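## 三、磁带里的卖药声

上一节讲的是传单，这一节我想换个路子，讲讲声音。先交代一句，我本来没打算写这一节！最初的计划只有纸质材料，也就是“Unano”补血水的 534 张传单和零散的价目单，按纸张、字体、印刷错误排出个先后，文章就算成了。后来 Pichit Jitpraphai 把他父亲留下的一箱磁带搬到我面前，一共 11 盘，标签掉了一大半，我的计划也就跟着散了。

Pichit 的父亲当年跟着卖药的放映车跑过好几个府。放映车这东西，研究泰国乡村娱乐的人都不陌生：白天开到寺庙空地上，晚上放电影，放到一半停下来卖药，卖够了再接着放。观众骂归骂，药还是买的。我关心的是停下来的那一段，解说人到底说了些什么。传单上的字是印死的，嘴里的话却能跟着人群走，同一瓶 Unano，在传单上只写“补血安神”，到了磁带第四盘里就能治腰疼、夜哭和“年轻时淋过的雨”（这句我听了三遍，Jirayu Ongart 也听了三遍，我俩都确定没听错）。

磁带的转写由 Jirayu 和我分头做。我们用一台旧的 Fostex 机器放音，他先听写泰文，我再对照着译，拿不准的地方用方括号标出来。方法很土，不过有个好处，两个人听岔的地方往往正是解说人压低嗓门、说得含糊的地方，而他一含糊，多半是讲到疗效了。我后来干脆把这些听岔的地方单独列了一张表，比原来设计的编码框架好用得多。

**图 3**　圆桌与玫瑰纹桌布

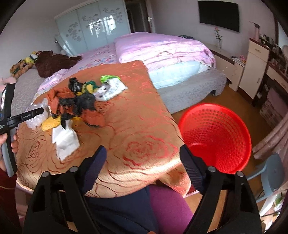
说回疗效。按我的理解，解说人的话大致可以拆成两层，一层是“病”，一层是“人”。讲病的时候他很谨慎，常用“有人说”“听医生讲过”这类推出去的说法；讲人的时候就放开了，某村的某个大婶，喝了几瓶，能下地了，还托他带话问候大家。第七盘里这位大婶住在河东，到第九盘她搬到了河西，病也从胃换成了膝盖。我一开始把它当成撒谎的铁证，写进了初稿，还颇为得意。Jirayu 看完说，你去问问听过的人，他们在不在乎大婶住哪儿。

我去问了，他们真不在乎。几位受访者都记得“有个大婶”，没有一位记得地名，其中一位还反过来问我，这有什么要紧的，反正每个地方都有个大婶。这个回答让我把初稿里“欺骗”那一小节整段删了，改用“可移动的见证人”来称呼这类角色。名字取得不算漂亮，我想过换，一直没想出更好的，就先这么用着。

价格也值得说两句。传单上从来不印零售价，磁带里倒有。第二盘的开价最高，一整箱 900 铢，随后解说人一路往下让，让到台下有人喊话为止。可惜录音在这里断了，成交价不知道。有同行建议我根据其他药品的行情去推，我没推，材料断在哪儿我就停在哪儿吧。能看出来的是，整箱的高价几乎只出现在开场，后面全是单瓶和半箱，所以我倾向于把它看作开嗓子用的，没指望谁真的掏钱。

还有一个跟印刷有关的小发现，跟上一节能接上。磁带里两次提到 Alia 印刷铺，说的是“认准瓶身上 Alia 印的花边，没有花边的是假货”。我回头去翻传单，带花边的确实有，可花边的式样至少分两种，边角处理完全不同。要么印刷铺中途换了版，要么“假货”也学会了印花边。这两种可能我都没法排除，编号 333 的那张尤其麻烦，正面一种，背面另一种，放在哪一类都别扭。它现在单独装一个纸袋，我每次整理都要跟它生一回气。

Bright 药房的材料我只用了很少一部分。药房后人给我看过进货本，允许我抄录品名，没有允许我引用数量，所以下文凡是涉及药房的地方都只谈“有”或“没有”。进货本里有 Unano，也有另外几种放映车上卖的药，这至少说明正经铺子和流动摊贩之间的界线没有以往文献画得那么清楚。药房老板白天在柜台后面卖，晚上搬个凳子去看放映车的电影，据说还看得挺入迷。

下面这段摘自我的田野笔记，除了把几处口语改顺，基本照录。
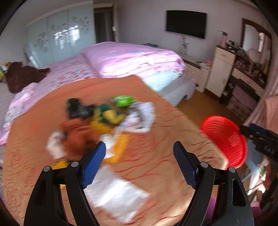 **清迈，四月**

下午又听第六盘。前半盘是电影配音，解说人一个人配了三个角色，女声捏得很尖，台下笑成一片。笑声还没落，他就用那个女声接着卖起药来了！我把带子倒回去听，中间没有停顿，连一口气都没换。Pichit 说他父亲最得意的就是这一手，在家吃饭的时候也练，母亲嫌烦，让他到院子里去练。

以前我总把“放电影”和“卖药”分成两段来标，转写稿上还画了横线。听完这盘，横线该画在哪里我是真不知道了。晚上跟 Jirayu 商量，他主张把整个系列重标一遍，我主张先标这一盘试试。最后听了我的，主要是因为他星期四要交别的稿子。

试标的结果放在下一节。先提一句，第六盘按旧办法算，卖药的段落有四处；改按声音角色来标，就不太好用“处”来算了，女主角和卖药人共用一副嗓子，观众买的是谁的账，我到现在也拿不准。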